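October, evening

Got a whole afternoon on the cell in the simulator and I'm still buzzing! Cormac Kinsella handed the Hosstead setup over to me this morning with a list of things he never got around to, and I've knocked off more of it than I expected.

First job was the start pose. The old one left the elbow folded so tight that the arm had to unwind itself before every reach, and it looked miserable doing it. I raised the forearm, brought the gripper over toward the yellow crate and let everything else hang from there. So much nicer. The objects are still Cormac's layout, banana and bowl up front, red plate and mug behind, and I've left them alone until Tomás has done his reach checks.

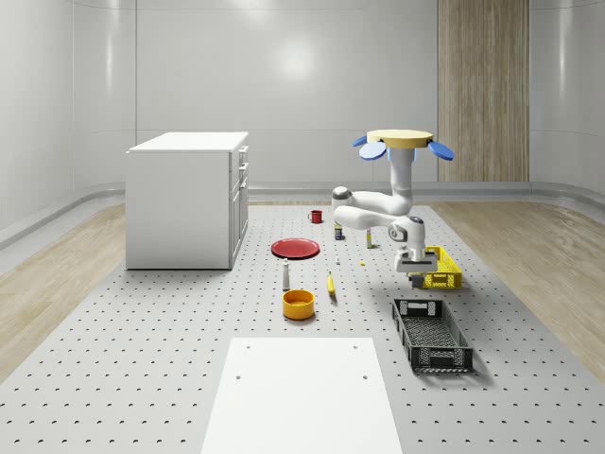

## The wrist, and the thing I'm proud of

The fault on the list just said "wrist drifts." It does, or did. Todor Stoyanova thought it was the joint damping and I spent an hour agreeing with him, changing numbers and watching nothing improve. Then I opened the tool file and found the gripper's mass entered in grams where everything else is in kilograms. 250! No wonder the poor thing sagged. Fixed the unit, reset the damping to where it was, ran the whole routine again: 2,677 steps with the wrist holding where I put it. I made a noise loud enough that Finbarr came in from next door.

After that I went around all the joints, one at a time, moving each by hand in the viewer and checking the limits against the sheet. I love this part. You get right up close to the shell, with the round button pad and its little lit center, and the dark gray basket just behind, and you start to notice how carefully somebody modeled it.
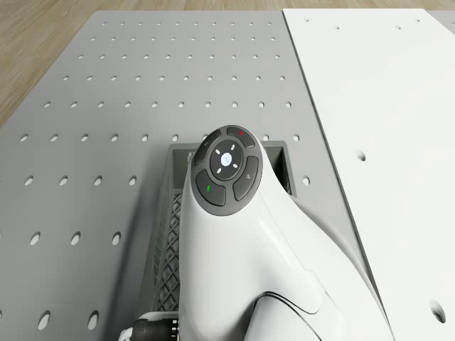
Two limits were wrong, both on the low side, both fixed and noted in the log. I also renamed the saved poses, which were called things like "new" and "new2" and "newfinal" (sorry, Cormac, but come on).

Still to do: collision shape on the dark crate. It's a solid block at the moment, so the mesh sides and the handles don't count for anything, and I want the fingers to be able to go in at the handles. Todor has a script for splitting it up. Also ask Mulligan where the Buvon backup lives before I overwrite anything else.

Tea, then bed. I'd happily go back in now if the office weren't locked.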